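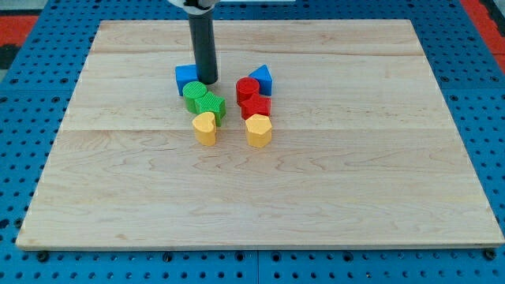

The board with the coloured blocks on it. You can see the two joins.

Glued board opening up at the seams, worth saving?

I bought this from a seller on Jasden as "solid maple". It's pale with a few faint knots, fair enough, but it's plainly strips glued edge to edge and I wouldn't swear to the maple. It's used on a table for sorting coloured shape blocks. My worry is the join near the middle. I can catch a fingernail in it at one end, which I couldn't in October. The seller says all wood "moves" and I should rub in Villanueva board oil every 30 days. Sounds like a way of selling oil to me. Does oil do anything for a glue line?
Aušra Grīnberga, 3rd March

planeandsimple
No, it doesn't. Oil slows down how fast the wood takes up damp, but it won't hold two strips together, and if you get oil into an open joint you'll have a job gluing it later. So stop oiling until you know what you've got. Lay a straight edge across the board, and try a slip of paper in the join. If the paper won't go in, leave it alone. If it goes in more than 2 mm, work some thin wood glue into it, clamp across the strips, wipe off what squeezes out and leave it overnight.
I can't tell maple from birch in a photo and I doubt your seller can either. Both glue perfectly well.

Hobbin
just flip it over, the other side is probably fine. mine's been upside down for years

tenon_tom
Flipping it won't help if the gap goes right through, Hobbin. I'd agree with the glue, with one grumble: people clamp far too hard and the board bows. Snug is enough. The ribbed tops on those blocks would worry me more than the board, as glue in the grooves is a pain to get out, so clear them off first.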